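The Luck Knot

Maëlys Masson bought her first spell on a rainy night in December, and she was so excited about it that she read the instructions out loud to the cat.

It came from a little shop called Kesari, which sold charms by mail and had a catalog as thick as a sandwich. There were charms for lost keys and charms for shy tomatoes. There was a whole chapter on weather! Maëlys had gone straight past all of it to page 78, where the Vatora Luck Knot was listed, and she had known right away that it was the one. A red cord, a pinch of salt, two verses and a bay leaf. Tie it, say it, sleep on it. Good fortune would find the house by morning, or at least by the end of the week.

"It says find the house," she told the cat. "So we should probably leave the porch light on."

She left the porch light on. She tied the cord the way the drawing showed, over and under and back through itself, and she said the verses in her best voice, the one she used for birthday toasts. Then she put the whole thing under her pillow and lay there grinning at the ceiling like a kid before a snow day.

In the morning there was a goat in the yard.

It was a fine goat, brown with a white chin, and it was eating the last of the kale. Maëlys ran out in her slippers. The goat looked at her with its sideways eyes and kept on chewing, and she thought, well, that's wonderful, that's it, that's the luck! She had no idea what you did with a goat, but luck was luck, and it had come with a bell on.

By lunchtime she had called Capucine Gautier, who lived up on the Marchal road and had been doing spells since before either of them could drive.

"What did you tie?" Capucine asked.

"The Vatora knot. Over, under and back through."

"Once or twice?"

Maëlys looked at the cord. She looked at the drawing. "Once," she said. "Maybe once and a half."

"Once is luck," said Capucine. "Twice is company. Once and a half I couldn't tell you. Is it a nice goat?"

"It's a fantastic goat."

"Then I'd wait and see."

So Maëlys waited and saw, and oh, what a few days that was. The goat's bell rang whenever the mail was coming. It stood on the cellar door until she opened it, and down there behind the paint cans was her grandmother's preserving pan, the copper one she had turned the house upside down for the summer before last. She made marmalade in it that same night, and the kitchen smelled so good that the woman from across the street, who had never so much as waved, came over with a loaf of bread and stayed until ten. They talked about everything. They talked about bread, and sisters, and whether you could swim in Brurkine Lake in May if you were brave enough.

"I don't think it's the goat," Maëlys told Capucine on the phone, stirring with her free hand. "I think it's the knot, and the goat is just sort of carrying it around."

"Have you looked at its bell?"

She hadn't. She went out with a flashlight and knelt in the wet grass, and the goat very kindly lowered its head. Around the rim of the bell ran a line of tiny letters, and they were the first verse of the Vatora charm, word for word, all the way around until the end met the beginning.

She sat back on her heels and laughed so loud that a window went up next door.

Now, a person with any sense would have left things there. But Maëlys had a second verse and half a cord to spare, and she had never in her life been able to leave the end of a cake on the plate. She wrote to Kesari that night, three pages, both sides, with a drawing of the goat. She asked what the second verse was for. She asked if the bell was theirs. She asked, if it wasn't too much trouble, whether the knot could be tied for somebody else, because the woman across the street had a brother out of work and a roof that leaked over the piano.

The answer came back in a yellow envelope. It was a single card, typed, and it said that the second verse was for giving luck away. You untied the cord, cut it in 2, and tied both halves again, and from then on there would be enough for each house. In 225 years of selling the knot, the card went on, the shop had been asked about the second verse by only a handful of customers, and would she please send another drawing of the goat.

Maëlys read it standing at the mailbox. Then she read it again to the goat, who sneezed.

She did it properly this time. She cleared the table and lit the good candle. She got the scissors, the sharp ones, and she held her breath and cut.

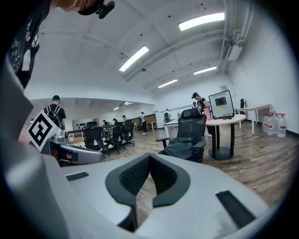 Capucine thought that cutting the cord was the easy part, and that what counted was which half you kept. You always kept the shorter one, she said, and you never told the other person, or they would try to swap.

"Which one is shorter?" Maëlys held them up to the candle. They looked the same to her. She turned them around and they still looked the same.

"Then hang them both on the goat and let it pick!"

That struck Maëlys as the best idea anyone had ever had. She took the two red pieces out to the yard, with her coat on over her pajamas, and draped one over each horn. The goat stood very still. It seemed to be thinking. It gave its head one hard shake, the bell rang all the way through its verse, and the left-hand piece dropped into the grass at her feet.

The other one stayed where it was. The goat turned, walked out through the gate, which she was certain she had latched, and crossed the street without hurrying. It climbed the steps of the house opposite and lay down on the mat.

Maëlys picked up her bit of cord and tied it, over and under and back through, right there in the dark with cold fingers. Across the way a lamp came on in the hall, and she heard the door open, and then her neighbor's voice, high and delighted, saying, "Well, hello! And who are you?"

She waved with both arms and ran over to explain.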